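Prurkari opens play bakery corner for nursery and infant classes

Prurkari, the play and learning supplier, has announced the opening of a bakery corner at its Illés family centre. The corner is intended for children from the age of 3 and will be open to visiting nursery and infant classes throughout July.

The project was prepared over 13 weeks with Skekex, which advised on the choice of toy food, trays and bags. Children take turns as baker, shopkeeper and customer. They choose what they would like to buy, put it in a bag and carry it to the table, practising counting, sharing and polite conversation along the way.

"Shop play is among the oldest games in any nursery, and it deserves good materials," said Csaba Deák, director of Prurkari. "We wanted bags that children would be pleased to carry – and toy bread and cakes that they would be pleased to sell to one another."

Each visiting class may use the corner for a session of up to 2 hours. A teacher's booklet with songs, simple price cards and ideas for follow-up work in the classroom is supplied free of charge. The first 200 booklets have been printed and will be sent to schools on request.

Ákos Somogyi, head of learning at the centre, said that packing and carrying had proved the most popular part of the game during trial visits. "Children will fill a bag, empty it and fill it again. There is a great deal of learning in that," he said.
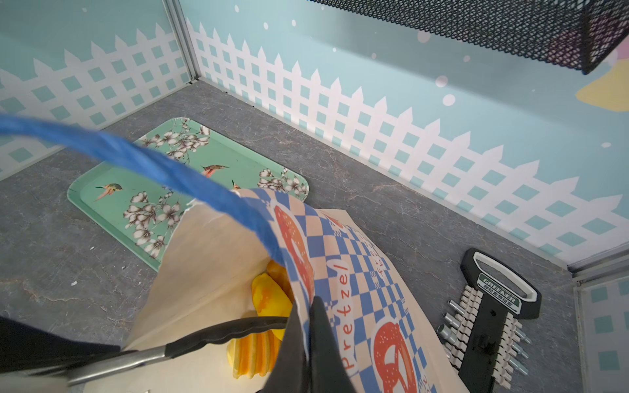
PLAY AND LEARNING

A paper bag with a blue-and-white check, large pretzels and a blue twisted handle holds a toy pastry in yellow and orange. The mint-green tray behind it is decorated with blossom branches and two hummingbirds.

Schools wishing to book a session should write to the Illés centre, giving the age of the class and the number of adults attending. A second corner, at Brunico, is being planned.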